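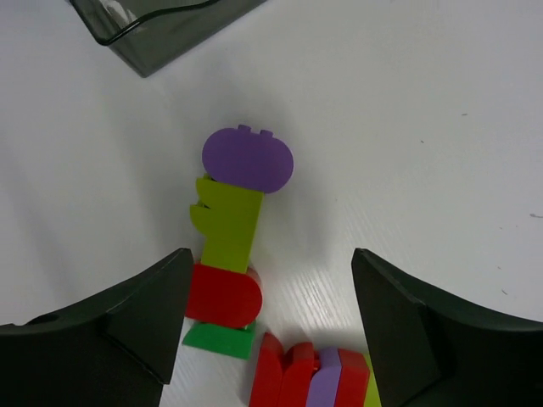 Parish register search returns no results for Fulthorpe baptisms

Posted by Unathi Sithole, Thursday
4 comments | 2 shares

Status: closed
Ticket: 577
Reported by: Pushpa Chauhan
Handled by: Unathi Sithole, Natanael Meireles

Problem as reported

Searching the Fulthorpe baptism index by surname gives "No matching records" for every name tried. The same names come up when browsing the register page by page. Marriages and burials for Fulthorpe search normally. Bostwood baptisms also search normally. The member was signed in with a full subscription and had not set any filters except the parish.

Steps to repeat

Sign in. Choose Baptisms, then Fulthorpe. Enter Mokgethi or any other surname known to be in the register. Leave the year blank. Press Search.

Log

09:10 Repeated the fault on the first try. Same result in two browsers, so I have ruled out anything saved on the member's computer. US

09:25 Asked Pushpa whether it had ever worked for her. She used it in July and found three children of one couple, with the page numbers. She still has the printout. US

09:40 Tried with the year filled in. Still nothing. Tried with the parish left as "All parishes" and the Fulthorpe entries do appear, mixed in with the rest. So the records are in the index. The parish filter is what loses them. US

10:15 Passed to Natanael with the above.

10:50 The baptism entries carry the parish name as "Fulthorpe " with a space on the end. The filter looks for the name without the space and finds no match. Marriages and burials are stored without it. The space came in with the last upload of corrected transcriptions, when the whole baptism file was replaced. NM

11:20 Removed the space on the test copy and rebuilt the index there. Search by surname works. Search by surname and year works. Soundalike search does not. Looking at that next. NM

12:05 Soundalike search is a separate index and has to be rebuilt separately. It takes 20 minutes. Done on the test copy, works. NM

13:30 Same change made on the live site. Both indexes rebuilt. Please check. NM

13:45 Checked with five surnames from the register. All found. Replied to Pushpa with a link to the search page and asked her to sign out and back in first. US

14:30 Pushpa confirms the search now gives the same three children as her printout, plus a fourth she had not seen before, indexed under Zeketitz. That entry was among the corrected transcriptions. Closing. US

Workaround, if this comes up for another parish

Set the parish to "All parishes" and narrow by year. Results can be sorted by parish from the heading of the second column. The page-by-page browser does not use the filter and can be relied on in the meantime.

Still to do

Natanael to add a check to the upload so that spaces at either end of a place name are stripped before the file is accepted. Saved searches made while the fault was present will have stored an empty result and need to be run again by hand.

Comments (4)

Janka Vlček
I had this on Thursday morning as well and assumed my subscription had lapsed. Working now.

Zane Eglītis
Does the same apply to the Bostwood burials? I get 10 results where I used to get more.

Unathi Sithole
Zane, that is a different fault. Please open a new ticket and list one or two of the missing names with the years.

Zane Eglītis
Will do, thanks.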